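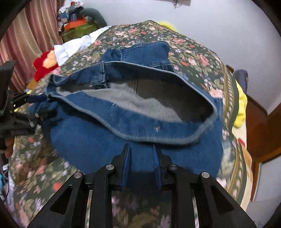 The Rantala office wrote after the last report that it would like to hear less about what the help desk software can do and more about whether anyone has stopped phoning. Fair enough. They still phone, though less.

Kelunon progress report, 22 Dec 2025
Prepared for the Clillthorpe program manager

Where we are

Ticket intake moved to Kelunon in May. The old shared inbox was supposed to close the same day and is still open, largely as a place where people send tickets about Kelunon. We had 63 requests waiting there when this period began and have carried over all but two into the proper queue. Those two are in dispute between facilities and payroll, and each has been very polite about giving them to the other.

The knowledge base holds 55 articles. Search works well if you know the title of the article you want. We are adding plain-word tags, starting with "password," which until now brought up a page on parking permits.

Automatic routing is on for every group except billing. Billing asked to keep sorting by hand and sent a spreadsheet explaining why. It has about 200 rows and we are reading it.
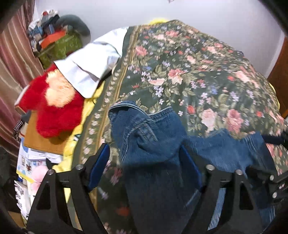
Next period

Close the inbox, with a bounce message this time.
Finish the Pirnedik connector, so that a closed ticket closes in both systems. At present it closes in one and reopens in the other overnight.
Agree on what "urgent" means. Current usage covers outages and a squeaky chair.

Spending is within budget. We are not asking for more money in this report.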